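Subject: Re: [rukholm-robotics] plate task, sim scene for the October round
Date: July 2023

> We loaded the Usilus scene on the club machine and get the cube
> on the plate in the overview, but the policy is doing badly on
> everything else. Are we supposed to train on the side view only,
> or on both? Also, is the two-tone plate a missing texture?
> Lerby team

Both views. The side view alone gives poor depth near the tabletop, and last year's entries that used it on its own closed the fingers too high. Feed the two streams in separately and join them after the encoders. Do not stack them as one six-channel input; the Phillips group tried that and lost a week.

The plate is not a missing texture. Plates and colors are drawn from the config at reset, and mixed surfaces are in the pool. If your code finds the plate by color, it will fail on these. Fit the rim.

Renders from the current build, default lighting:

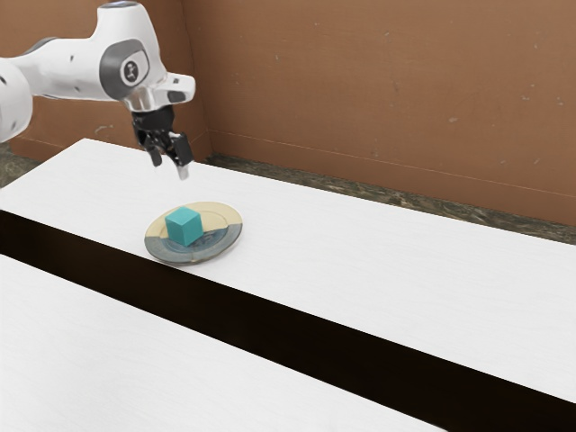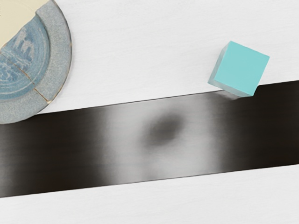 First: side view, cube on the plate, gripper open above it. Second: close view, cube on the table, part of the dish at upper left.

Points to check before you train again:

The dark band across the close view hides a good part of the table. Mask it or leave it in, but do the same in training and in evaluation. Lerby's last upload had the mask in one and not in the other, and that would account for most of the drop you report.

Seeds 0 to 29 are reserved for scoring. Please keep them out of your training set. Anything from 1000 up is free to use.

An episode counts as a success when the cube rests on the plate with the fingers open and clear of it for 5 seconds of sim time. Touching the rim with the cube is allowed. Dropping it from height is allowed too, but the contact settings are stiff and it tends to bounce off.

The wrist joint limit in the old config was wrong. Pull the new file and delete your cached copy, or the loader will keep reading the old one.

Still open on my side: the reset sometimes puts the cube half under the plate rim. If you hit this, send me the seed and the log, not a screen recording.

--
rukholm-robotics mailing list
To unsubscribe, send a blank message with "unsubscribe" in the subject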